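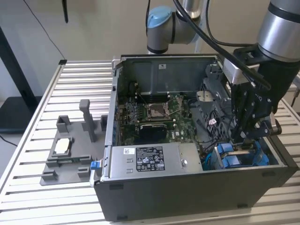

I have owned the same desktop computer for a very long time and I plan to own it for a good while longer. My sister-in-law thinks this is a sickness. Every time she comes over she asks when I'm going to "treat myself," like a new computer was a spa weekend.

But I like fixing stuff! I like it more than I like having the stuff, if I'm being fair to her. And I've started to get a little cranky about how hard it is getting.

Take my coffee grinder. It's a Hovon, the plain one with the big dial, and in August it quit. I took it over to the repair evening at the Cuson branch library (third table from the door, bring your own mug) and we found a cracked switch. A switch! A part you could lose in your pocket. Hovon doesn't sell it. They'll sell you another grinder with up to 30 percent off if you mail them the dead one, and they were very cheerful about it on the phone. I ended up buying a switch meant for a lamp for 2 dollars and filing down the hole to fit. It works fine. It clicks a bit loud.

Now compare that with my old Bepari sewing machine, which has a booklet in the drawer with every screw drawn out and numbered. My mother oiled it from that booklet and so do I. Whoever made it figured the person at the kitchen table had two hands and some sense, and I think that's just good manners.

People tell me the new things are sealed up because we all wanted them thin and pretty. Well, maybe. I did not ask for a thin toaster. I don't remember anybody coming around to ask me about glue, either, and there is so much glue. I spent most of an evening with a hair dryer and an old library card trying to get into a bathroom scale, and then I put it back in the closet, where it still is.

I know a lot of folks don't want to bother, and that's fine. My neighbor would pay 100 dollars to never see the inside of anything, and I'd happily take the money. What I'm after is pretty small: screws where there could be screws, a parts list, and the parts for sale at a price that isn't silly. Zevimura Street used to have 3 repair shops on it when I moved here (shoes, radios, vacuums) and the vacuum one is still hanging on, so go give them some business. They have belts for everything. They're closed for lunch, and lunch runs long.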